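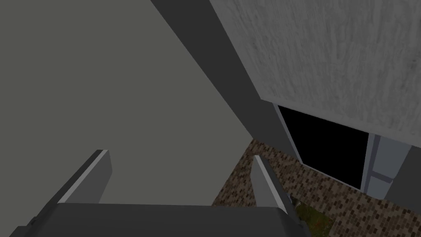
Wrist camera view from the simulator, gripper open, nothing held.

Fladar Grasp Planner: Frequently Asked Questions

Maintained by Boglárka Antal. Complaints about tone go to Harriet Marchetti, who approved it.

What does Fladar do?

It takes frames from a wrist camera, decides where a two-fingered gripper ought to go, and produces a path for the arm to get there. It works in the simulator and on hardware. It works better in the simulator, like everything else in this field.

Why is the gripper in every frame? Can I crop it out?

Please don't. The planner uses the fingers as a ruler. It knows how long they are and how far apart they should be, and it checks that against what the camera shows before every plan. If you crop them out you will get "self view missing" and an arm that declines to move. Three of you have reported this as a bug. It's a feature with poor manners.

The planner says my big gray wall is "unknown." It's a wall.

We believe you. The depth estimator has less faith. A flat surface with no marks on it gives the matcher nothing to hang on to, so it shrugs and hands back a hole. Rough plaster and brick floors do fine because there's something in them to match. Either put a texture on the wall or turn on plane_fill, which guesses a flat surface between the edges it can find. Leave plane_fill off if your room contains curved walls. Mondonine's did, and the arm discovered this before the planner.

What about solid black areas, like a dark doorway or a screen?

Same problem, worse outcome. In the default settings pure black counts as blocked. You can change black_is to "free," and the planner will cheerfully route the arm through it. Whether there is anything in there to hit is between you and your mesh.

My plans time out.

The default budget is 500 milliseconds per plan. Cluttered rooms sometimes need more. Raise plan_budget a little at a time until the timeouts stop. If you've tripled it and still get nothing, the goal is probably inside a solid object. Run check_goal first. It takes one line and will save you an afternoon and a bug report we'd have to be polite about.

How many grasp candidates does it try?

It samples 400, throws away the ones that would bend the arm into a pretzel, and keeps the best 56 for collision checks. Why 56? It was the largest number that fit in memory on the old Boateng box. That box is gone. The number has tenure. You can override it with keep_top.

The floor in my scene is brick, with a bit of grass in it. Does it matter?

Not to the planner. Anything on the floor layer is floor. If you want the grass treated as a no-go area, give it its own label in the scene file. Changing its color does nothing, however green you make it.

The gripper closes on thin air. Is that the planner's fault?

Usually it's the camera offset. The camera sits behind and above the fingers, and the offset between the two lives in wrist.cfg. If you changed the gripper model and kept the old file, every grasp will be wrong by the same amount in the same direction. Run calibrate_wrist and try again. If the misses are all over the place, that one is ours, so send us the log.

Can I run it faster than 30 frames per second?

You can ask. The camera node will drop the extra frames and mention it once at startup, in a line that scrolls past before you've sat down.

Does it work with suction cups or three fingers?

No. There's a branch called elbridge that supports three fingers, in the sense that it compiles.

Where do I send bugs?

To the tracker, with the scene file, wrist.cfg and the full log attached. A phone photo of your monitor is not the full log. If the problem only shows up on the real arm, say so in the title, and tell us whether the same plan runs cleanly in the simulator. Harriet reads new tickets at 9 in the morning and answers them after coffee.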